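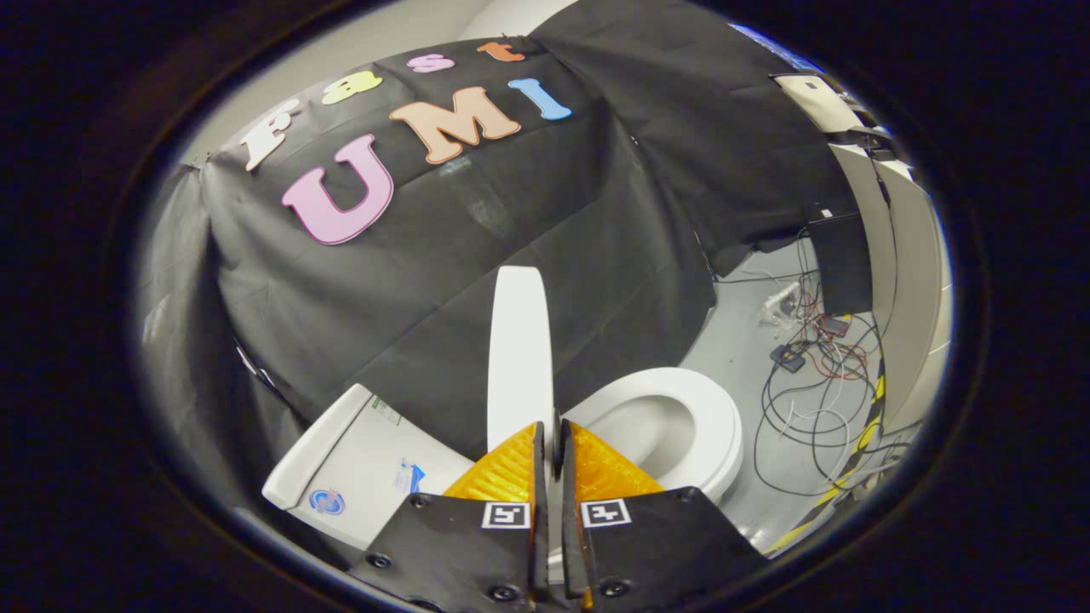 How often should a toilet lid and seat be checked in a shared building? Every 15 weeks, under the maintenance schedule that Tisel has issued for its rented blocks, with a shorter check of the hinges whenever the bathroom is cleaned between tenancies.

The schedule was published on June 7, 2021 and applies to 223 bathrooms on the Bouchard estate. It replaces a one-page note under which the lid, seat and cistern were inspected only after a tenant reported a fault. Tisel said the older note had led to uneven records, with some flats visited several times in a year and others not at all.

Work on the new document began after a review of repair tickets by Annick Petrenko, who manages building services for the estate. Her review covered 1446 tickets of all kinds. Loose seats and lids that would not stay upright made up the largest single group among the bathroom entries, ahead of slow-filling cisterns and dripping isolating valves.

"A lid that drops is usually a hinge that has worked sideways," Petrenko said. "The fixing is still there, but the pan no longer lines up with the seat, and the lid comes to rest too far forward. Tenants tend to live with it until something cracks."

The check is done with the lid raised. The fitter opens the lid fully, lets go and confirms that it stands without support, then moves it gently from side to side at the hinge. Play of more than 3 mm at the free edge is recorded. The seat is tested in the same way. Both fixings are tightened by hand from below, followed by a quarter turn with a plastic spanner. Metal tools are not to be used on the wing nuts.

The cistern is looked at next. The fitter wipes the rim where the cover sits, checks the front and underside for hairline cracks and runs a dry paper towel around the joint with the pan. A single flush follows, timed from the press of the button to the point where the valve closes. Refill times above 90 seconds are entered on the sheet and passed to the plumbing team.

Labels are covered in a separate paragraph. Supplier and water-efficiency stickers on a cistern are to be left in place until the first check has been signed off, as the model details are often needed when ordering a replacement lid. After that they may be removed with warm water and a soft cloth. Scrapers and solvent are ruled out because they dull the glaze.

Cleaning instructions have been rewritten as well. Hinges are to be cleaned with diluted washing-up liquid and dried. Bleach may be used inside the bowl but must be kept off the seat, the hinge caps and the rubber buffers. Audrey-Anne Ross, who supervises the cleaning teams, said most of the perished buffers removed last year came from flats where a strong descaler had been sprayed over the whole fitting.

Spare parts will be held at two stores. The Umel depot will stock hinges and buffers, and Mekano will supply complete seats to order. Brock Fehr of the stores team said two hinge widths cover nearly all of the pans on the estate - the exceptions are 33 older units with side-mounted fixings, for which parts are to be listed separately.

Tenants will be told of visits by card. A check takes less than ten minutes and the water does not need to be turned off. Where a lid or seat has to be replaced, the fitter will do so on the same visit if the part is on the van.

The first round starts in July with the ground-floor flats. Completed sheets go to Trevor Campbell at the estate office, who will issue a summary of faults by block after the round has closed.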